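Chapter 3
Learning a Song by Ear

I learned my first song off a cassette with a bad splice in the second verse. For years I played it with a hiccup in the same place, because I thought the hiccup was part of the tune. My cousin finally heard me do it at a family party and laughed so hard she had to go stand in the yard. So I come to this chapter as somebody who has gotten things wrong by ear in front of people, many times, and who still thinks it's the best way to learn music.

In the last chapter we spent a lot of time on paper. You read chord charts, you marked up a lead sheet, and if you did the long exercise you wrote out the bass part for "Witbridge" from the notation in the back of the book. Now I want you to put the paper away. For most of this chapter you'll need a recording, your instrument, something to hum with (you have one already) and a pencil for the very end.

If you play an instrument that only does one note at a time, you can do everything in here. If you play piano or guitar, you can do everything in here too, but I'm going to ask you to play one note at a time for a good while, and you're going to be annoyed with me. Drummers, hang on, your section is coming, and please don't skip the humming.

What "by ear" means in this book

People use the phrase to mean a few different things. Some mean they never learned to read. Some mean they can sit in with a band on a song they've never heard and land on their feet. Some mean they can hear a chord and name it from across the room. I had a roommate who could do that last one with car horns and microwave beeps and it was very tiring to live with.

I mean something smaller. By ear, in this book, means you can listen to a recorded song, work out the parts that matter, and play them back well enough that another person knows which song it is. You can go as slow as you want. You can rewind. You can get the wrong note five times before the right one shows up. It all counts!

You also don't need perfect pitch, and I don't have it. If you gave me a note cold, first thing in the morning, I couldn't tell you what it was. What I can do is hear a note and then hear another note and tell you how far apart they feel, and that's a skill you build by doing it badly for a while. We'll call it relative pitch from here on, like everyone else does.

Start with the bottom

Most students go straight for the melody, since it's the part they were singing in the shower. I'd like you to start with the bass. The bass usually moves slower than anything else, it tends to sit on the root of the chord at the start of the bar, and once you have it you've got a floor to put everything else on.

The trouble is that plenty of people can't hear the bass at first. They know it's there, they'd miss it if you took it out, but they can't follow it. If you're one of them, try this:

Play the first verse on the best headphones you can borrow. Phone speakers won't do, the low notes just aren't there. Don't touch your instrument. Hum the lowest thing you can hear, and if it's too low for your voice, hum it an octave up. Keep humming even when you're unsure. Then stop the recording in the middle of a bar and hold whatever note you were humming. Now pick up your instrument and find it.

That stop-and-hold move is the whole engine of this chapter. Your voice catches the note before your fingers do, and it'll hang on to it while you hunt around. I make every student do it, including the ones who swear they can't sing. Giang Khúc, who taught the evening section of this course for years before I took it over, used to make the whole class hold the note together until the person with the instrument found it. Some nights that took a while and people had to sneak breaths. It sounded like a beehive in there.

Once you have one note, find the next place it changes. Don't worry about rhythm yet. You want a list of landing spots, in order. On a simple song you may find that the same few notes come around again and again, and that's your first clue about where the sections are.

A worked example

We'll use "Momis," track 3 on the course recordings. It's an instrumental by Trình, the band Sơn Khổng put together for the first edition of this book, and I like it for teaching because the parts stay out of each other's way. There's bass, one clean guitar, drums, and a keyboard that comes in late. Nobody shreds.

Go listen to it once all the way through with your hands in your lap. I'll wait.

OK. First thing I notice, every time, is that the bass does something a little rude at the start. It comes in before the beat, on the pickup, so if you tap your foot to the bass you'll be ahead of everybody. Tap to the snare instead. Once your foot is with the snare, go back and hum the bass again, and you'll feel how it leans into each bar.

Second, the opening pattern repeats. Hum it, stop, hold, find. When I do this in class, most people find the home note quickly and then get stuck on the second one, because it's lower than they expect. They reach up for it. If the note you've found has the right flavor but feels too bright against the recording, drop it an octave and try again.

Third, there's a spot right before the keyboard enters where the bass stays put while the guitar chord above it changes. This one gets people. Your ear hears that something moved and assumes it must be the bass. So play your note against the recording right through that spot and listen for rubbing. If it doesn't rub, trust it! The note is fine, and the change is happening over your head. I got this wrong myself the first time I taught the track, wrote the wrong note on the board in nice big letters, and had to be corrected by a trombone player. 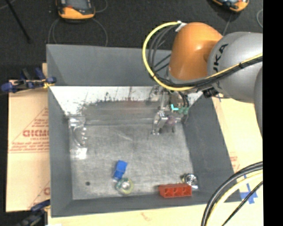 Figure 3.1. Robot arm reaching into a gray bin, seen from above.

Now do the same with the guitar. You already know where the changes fall, so you only have to answer one question at each landing spot: does the chord sound settled or does it sound like it wants to go somewhere? Don't name the chord. Write S for settled or G for going on your sheet and move along. We'll come back in Chapter 4 and turn those letters into real chord names, and you'll be surprised how much of the work you've done already.

Slowing things down

Every practice app will slow a recording without changing its pitch. The one on the computers in our lab is called Gikell, and it's fine, and so are the others. Use it for fast passages. I'd ask you to hold off on using it for everything, though, for a reason that took me too long to figure out: a groove at half speed is a different groove. The notes are right and the feel is gone, and if you learn the part that way you'll have to learn it twice.

My own rule is that I listen at full speed until I can sing the phrase, even sloppily. Then I slow it down to check the notes I'm not sure of. Then I go straight back up. A short phrase, 2 bars at most, looped at full speed will teach you more than a whole verse at a crawl.

For the drummers

You've been patient. Everything above applies to you with the word "note" swapped out. Sing the kick and the snare (boom and kah, or whatever noises you like, I've heard some terrific ones) before you sit down to play. Stop the track in the middle of a bar and say out loud which beat you were on. If you don't know, that's the spot to work on.

And please do the bass humming too. The kick drum and the bass are nearly always talking to each other, and on "Momis" they part ways in just one place. Finding it is the first exercise at the end of this section. A lot of drummers get it before the bass players do, and they're not quiet about it.

How long should this take?

Longer than you want. When I started keeping a practice notebook I'd give a song 20 minutes, get cranky, and quit. These days I still stop at 20 minutes, but I come back after dinner and the thing I couldn't hear is often just sitting there in plain view. Ears get tired the way legs do. Short sessions, and go do something else in between - wash the dishes, walk the dog, don't put on more music.

Before you go on to Section 3.2

Hum the bass of "Momis" from start to finish without the recording, at whatever pitch is comfortable. Then play it. Then put the recording on and play along, and circle on your sheet any place where you had to guess. Bring that sheet with you. We open the next section with the circles, and the messier yours is, the more use you'll get out of it.

Related in this book
Chapter 2: Reading a Lead Sheet
Section 3.2: Fixing the Guesses
Section 3.3: Melodies That Won't Sit Still
Chapter 4: From Settled and Going to Real Chords
Appendix B: Course Recordings, Track List
Appendix C: "Witbridge," Full Notation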